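Cell notebook – Mondthorpe bench, simulation side
August 3, 2018
Entry by: C. Visser
Read by: R. Van Wyk (initials pending)

Continuing from Ruan's entry. The table model was still loading 3 cm too high relative to the arm base, so every approach pose taught on the real cell ended inside the tabletop in sim. Ruan had patched this with an offset in the task file. I took the offset out and fixed the base transform instead. Anyone with an old task file should delete the line that starts with table_z_shift before running, or the error comes back with the opposite sign.

Base transform
Checked against the drawing from Adams. Their zero is the underside of the mounting plate, ours is the top of it. Plate thickness was missing from the chain. Added as its own fixed link so it shows up in the tree. Rotation was fine, left alone.

Tabletop collision
The perforated top was using its visual mesh for collision, holes included. Contact solver was spending most of its time on hole edges, and anything set down with a curved underside would creep. Replaced with a single flat box at the height of the top surface. Visual mesh unchanged. Step time dropped enough that the cell now runs faster than real time on Ballari, which it did not do before.

Side effect: the peg fixture task relies on the holes being real. It will need its own table variant. Not done, see list at the end.

Gripper
Finger closing force limit was set at 700 N, clearly a typo in the import. Set to 34 N for now. That is a working value and has no measurement behind it. Ruan to put the force gauge on the real gripper when it is free and write the number here.

Finger pads: friction was defined on the pad material and again on the finger link, and the loader used whichever it parsed last. Removed the one on the link. Fingers now close symmetrically from the command line. Opening still overshoots slightly and rings for a few steps. Raised joint damping twice, with a small improvement each time – I suspect the controller gain and will look at that before touching damping again.

Cabinet
Keep-out volume redrawn. The old one stopped at the front face and ignored the bar handle, so the planner was free to route the forearm through it. New volume takes in the handle plus clearance. Planner now rejects some of the low poses on the right of the table. The rejected ones I looked at were all poses I would not want on hardware.

Layout for the reset check
Crate upper left, white board at the far end, banana and yellow bowl across the middle, gray block near left. Arm parked low at the front edge. Same seed as the last entry, so results can be compared. 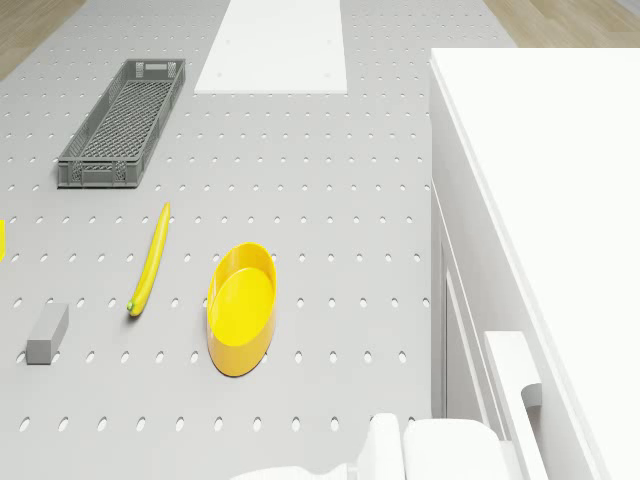 Ran the reset 56 times from the Celell script with the arm held at park. No object fell through the top. The banana settled with a small roll on most resets and then stayed put. The bowl did not move. The crate is the slow one: its lattice walls are still full mesh, and it takes longer to go to sleep than everything else put together. A box decomposition of the floor and four walls would be enough, provided the handle cutouts stay open for the tasks that lift it by the end.

One reset logged a contact between crate and table at step zero. Spawn height for the crate was exactly the surface height. Raised it by a millimeter and could not get the warning again.

Did not run any grasps. There is no point until the gripper force is a real number.

Open items
– Measure closing force on hardware, replace the 34 (Ruan)
– Controller gain on finger opening (me)
– Crate collision as boxes, cutouts kept open (me)
– Table variant with real holes for the peg fixture (unassigned)
– Copy the new keep-out volume to the hardware planner config. Do not copy the whole file, the joint limits in it are sim only.

Changes are on the branch mondthorpe-base-fix, not merged. Ruan, please run the reset on your machine before I merge.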